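Tea table helper wanted at Plestau, Woston (part-time, starts in April) 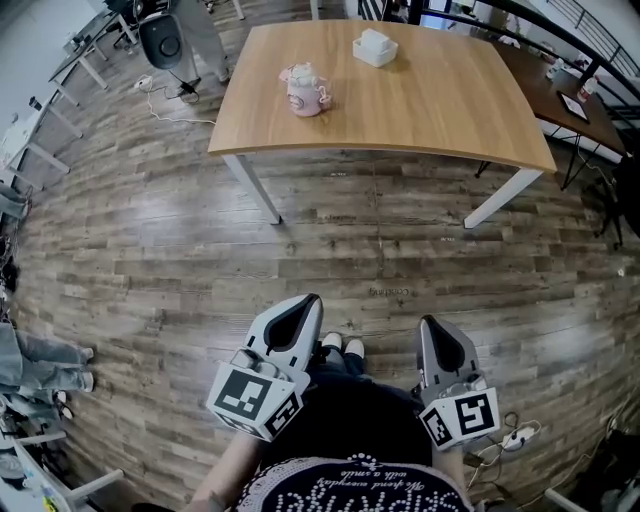

Who we are

Hi! I run Plestau, a small shared workspace upstairs on Kofler Street in Woston. We have 50 members, give or take nobody at the moment because we're full (yay!), and they're a mix of bookkeepers, translators, a couple of game designers and one person writing a very long book on canals. I do most things here myself, and I've finally admitted that I can't also keep the tea going.

The tea table is a big deal for us. It's the light oak one with the white legs, and the pink teapot with the face on it lives there, next to the tissues. Members drift over when they need a break from their screens, and I'd say half the friendships in this place started over that pot. So I'm looking for somebody who likes people, likes tea (or can fake it) and doesn't mind wiping down a table more than once a day.

What you'd be doing

Making a fresh pot at 10 and again at 3, and carrying it out to the table. The pot is ceramic and I'm very fond of it, so please use both hands.

Collecting cups from the desks and running them through the dishwasher. People leave them everywhere, including on the dark brown desk by the railing.

Sweeping the floor at the end of your shift. The boards have a rough, worn look and crumbs love them. Go easy near the power strips and cables, and ask before you unplug anything.

Pushing chairs back in, topping up the tissues, and putting away whatever has ended up on the floor by closing time.

Once a week, placing our order with Zallow for tea, milk and cookies. I'll show you how. Their website is a bit of a maze the first time, but you get used to it.

Hours and pay

It's 6 hours a shift, 9:30 to 3:30, three shifts a week. Pay is $66 a shift plus lunch, paid every other week. I can be flexible on which days, and if you have classes or kids to pick up we can usually work around it – just tell me up front.

What I'm looking for

No experience needed. You should be OK with stairs (we don't have an elevator, sorry) and able to carry a grocery bag in each hand. You should also be happy working quietly, as people take calls out on the floor. If you notice a wobbly table leg before I do, we'll get along great.

You don't have to be chatty. Our last helper hardly said a word before noon and everybody adored her.

How to apply

Drop a note in the mailbox downstairs marked Plestau, or come up and ask for me any time after 2. Tell me a little about yourself, when you could start, and what you like to drink. A resume is fine but a few lines in your own words are better.

I'll invite 5 people to come by for a short trial shift in the same week, paid of course. If you're one of them you'll hear from me before the end of the month, and I'll write back to everyone else too.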